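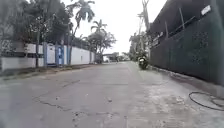

The road outside, looking along the wall. Blue gate on the left.

About us

Norkach is a small school for people who want to learn to lay, mend and look after concrete. We have 18 students at a time, 2 workshops and a kettle that has outlived three head teachers.

Visitors tend to remark on the road. It is a wide one, and it has a long jagged crack in it, with smaller cracks coming off that and a good many repairs in various shades of grey. For a school of concrete this is a little like a dentist with bad teeth. The road isn't ours, as we have explained in several letters, but we have grown fond of it, and every new intake spends its first morning out there with notebooks, arguing over what went wrong. Opinions differ. The crack has so far declined to comment.

The school was started by Musyoka Bakilana, who had spent years being called in to fix other people's floors and thought it might be quicker to teach them. Shadi Nseir joined six months later to run the repair course and now runs most other things too, including the timetable, which she would like people to read.

Courses last 6 weeks. You will mix, pour, finish, wait, and then wait a bit longer. We teach joints properly and at length. Former students have gone on to work for Lutier and Trasport, and one makes garden benches of great weight.

The next course begins in April. To find us, follow the white wall under the palm trees until you come to the blue. Please don't park on the verge. The weeds are doing their best.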